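The Night Shift at Sirkley

The company that made the machine was called Lumen, and the machine was called Tai. It came with a contract for 24 nights. After that Sirkley could keep it or send it back.

I ran the back room at Sirkley in those days. We took in returned goods, checked them, cleaned them and put them on the shelf again. It was dull work and people did not stay long. The owner had read that a machine could do it now. I said I would believe it when I saw the tables wiped down at six in the morning.

Lumen wanted to try everything in the simulator first. They built a room on a computer and put Tai in it, and I was sent a login so I could watch. I used to sit in the kitchen with a cup of coffee and look at it after supper. The room was nothing like ours. Our walls are painted block. Theirs was all planks, like a cabin somebody's uncle had put up by a lake.

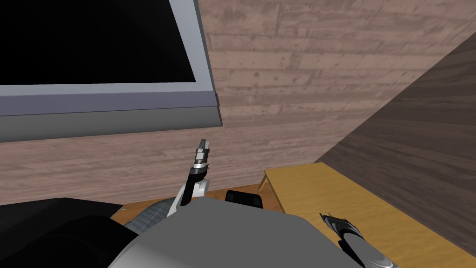

They ran the same job over and over. Pick up the thing, turn it, put it down on the table. In one week in October it did the job 2000 times. The woman from Lumen told me this on the phone as if I should be pleased. I asked how many times it had dropped the thing. She said 300, but most of those were early on.

I thought about that for a while. If I dropped 300 of anything I would be looking for work. Then again, I had never been asked to do one job 2000 times in a week with no lunch.

The real one arrived on a truck at four in the afternoon. Two men from Lumen bolted it down and taped off the floor. My supervisor's badge opened the room and so did theirs. They started it on hand towels, which we got in by the crate from a hotel supplier named Etex. It picked up a towel by the corner and held it out in front of itself. It stayed like that long enough for me to go and answer the door. When I came back it had folded the towel in half, and then it folded it again, and the edges were off by a thumb's width.

"That's good," one of the men said.

"It's crooked," I said.

He wrote something down.

By the tenth night it could do 100 towels before I came in. Some were neat and some were not. It could not do the fitted sheets at all. It could not find the tag on a mixer if the cord was wrapped over it. Once a lid rolled under the bench and it spent the rest of the shift reaching for the place where the lid had been. I found it at it when I turned the lights on, opening and closing on nothing.

I got down on my knees and fetched the lid and put it back on the table. It picked it up right away and went on with the work.

I started leaving things ready for it after that. I unwrapped the cords before I went home. I put the towels with the corners up. It took me most of an hour – an hour I used to spend folding towels.

On the last night the owner asked me what I thought. He had the contract in his hand and a pen. I told him it could fold a towel and it could not clean a room, and that somebody would still have to come in and see to it.

"You'd do that?" he said.

I said I was doing it already. He signed the paper on top of the towel pile, and I went to unwrap the cords.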